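Segmenting two-handed towel demonstrations for policy training

Project report, Group 5
Javiera Daza, Bautista Palma, Joaquín Carrasco
Supervisor: Gerrit Verstraete

1. Background

The folding policy from last year's group was trained on whole demonstrations, from the first touch to the finished fold. It learned the opening part of the task fairly well and then drifted. Our supervisor suggested that we leave the network alone and work on the data side: cut each demonstration into stages, and give the policy the stage as an extra input. This report covers the tool we wrote for that, which we call Hametti, and how it behaved on our recordings.

2. Input data

A demonstration is made by a person holding one gripper in each hand. Every recording has a camera stream from each gripper, a stream from a head camera, the pose of both grippers and the opening width of both jaws. The streams do not share a clock. We align them by matching the speed of each gripper's pose track against the image motion in its own camera, and then shift everything to head camera time. In August we were still doing this by hand in a spreadsheet, and most of our early label errors came from there.

3. Method

Hametti uses 6 stage labels: approach, grasp, gather, lift, spread and release. A first pass proposes boundaries from jaw width and gripper height only. This is quick but it cannot tell gather from lift when the cloth moves very little. A second pass runs a small image classifier on the gripper views and moves each boundary by up to 14 frames either way. Anything with a low score goes to a review page, where a person picks the label.

We kept the two hands separate. Often one gripper is already holding cloth while the other is still open and looking for an edge, and a single label for both hides this. The policy therefore receives 2 stage inputs, one per hand.

4. Results

Boundaries from the first pass alone were often late on grasp, as the jaw width settles only after the pads have met the fabric. The second pass corrected most of these. It did worst on spread, where the towel fills the gripper camera and there is little left to track. The head view was better there and we now use it for that label only.

Motion blur was the other problem. When a gripper swings quickly, the classifier tends to answer "approach" whatever the hand is doing. We added a blur score and skip frames above a threshold, taking the label from the nearest sharp frame. Josefina Escobar rewrote the review page so that skipped frames are marked in grey, and checking a recording now takes about 5 minutes.

We have not yet retrained the full policy on the new labels. The export format agreed with the Prukmont group is finished and the loader reads it without errors. Two points are open: the blur threshold is set by hand, and the stage names assume a towel, so a shirt would need its own list.

5. Views used for labelling 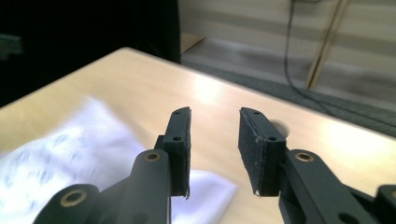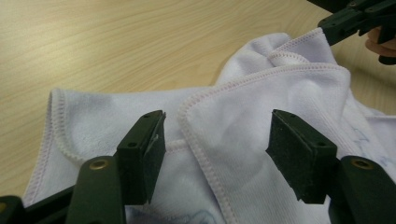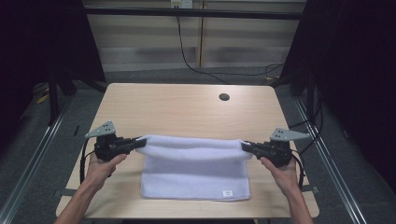
Figure 1. Gripper camera views (first and second) and head camera view (third) from the towel recordings.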